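January, by Gitau Urio

Quick one, dinner's on. Finally cleared the counter by the sink. All of it. The mug pile, the jar of pens, the mail from Bremau I keep meaning to open. Took me 2 hours becuase I kept stopping to read stuff.

Next job is the dish rack. Jabari says get a smaller one, I say where do the plates go then? Six of us on weekends. So it stays. Gave the counter a wipe too, still scratched from the move, whatever. I like the black and white even if it hides crumbs a bit too well.

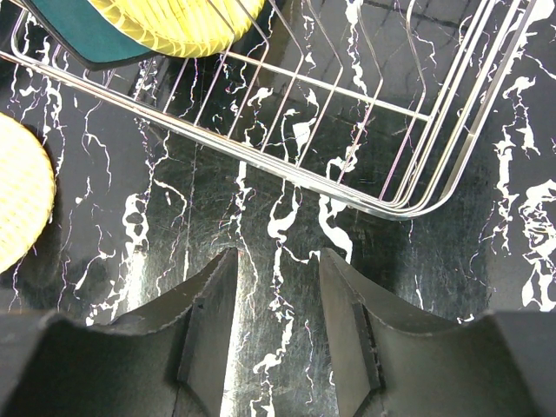
Wire rack on the marble-look counter. Staying put.

Cupboard under the sink tomorow. Wish me luck.

Filed under: Home, Kitchen stuff

Recent posts
The pantry shelf, part 2
Moving boxes I still haven't opened
Soup for six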